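Sanby Bike Room: progress report to the Zhuravel Fund
9 Oct 2025 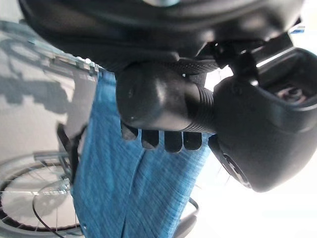 In the bike room. Black glove, jeans, front or back wheel I can't tell from this bit of it.

Sending this a day late, sorry, the office printer and then the school visit ate Wednesday.

Where we are

74 bikes out the door since the grant started. Target for this point was 86, so we're behind. Most of the gap is August. We had no inner tubes in the small sizes for almost the whole month and the kids' bikes just sat. Dindik finally shipped, short, then shipped the rest to the old address. All sorted now. I've moved our standing order to Bonix, a bit more per tube but they deliver to the door and pick up the phone.

Adult bikes are fine. Ahead if anything. The ones coming in now are in better shape than the spring batch, fewer seized seat posts, fewer rims that are past saving.

The room

Painting done. Lighting over the main bench done. The second bench is built but not bolted down, Marcelino Mateos wants to move it toward the door first so people aren't squeezing past each other with a frame in their arms. I said fine, but before the open evening please.

Wall hooks: first row up and in use. Second row waiting on longer screws, the ones in the pack are too short for that wall. Not a big job. Should of been done last week.

Floor drain still smells when it rains. Landlord has been told twice. I know it isn't a grant item but visitors do notice it so I'm putting it here.

Gloves and clothing

Your last letter asked about this. Everybody handling bikes gets a pair of gloves now. They go through the fingertips fast, brake cables mostly. Next order is bigger sizes as well, half the evening group can't get the mediums on. We don't issue anything else to wear. People come in jeans and go home in dirtier jeans. Aprons were in the orignal budget, would like to move that line to gloves and hand cleaner if you're OK with it. Yes or no by email is plenty.

Sessions

Tuesday evenings full every week. The Saturday one is patchy, good when it's dry, dead when there's a home game. 40 people signed up for the basic course so far (punctures, brakes, chain, cleaning). Gears is its own session now, it was swallowing the whole second half and people left with the chain still off.

Trying something new for the course: each person keeps the same bike all the way through and gets their name on the tag. They stop poking at everybody else's. Marcelino's idea, wish we'd started with it.

Feedback sheets are in a pile on my desk, not typed up. Main complaint is the stools. Main request is more on wheel truing, which we can't really do until there's a second truing stand.

Money

Parts overspent, tools underspent, close to level once you put them side by side. Spreadsheet goes in a separate email. Two things in there that need explaining:

Pump. The old track pump died and we bought a decent one, it's coded under parts by mistake, will fix it.

Van. We paid for an extra run in September to pick up bikes from the Sanby apartments. Their storage was being cleared that weekend and they were all going in the dumpster otherwise. Good haul, still stripping some of them.

Next

- bolt down bench, finish hooks
- clear the kids' backlog, tubes are here so no excuse
- tag and list everything in the back, the list is out of date again
- second truing stand, quotes wanted
- December giveaway: room is booked, flyer isn't written

If anyone from the fund wants to come by, Tuesday evening is the one to see. Park on the street side, the yard gate is locked after six. Let me know about the apron money when you can, the glove order is on hold until then.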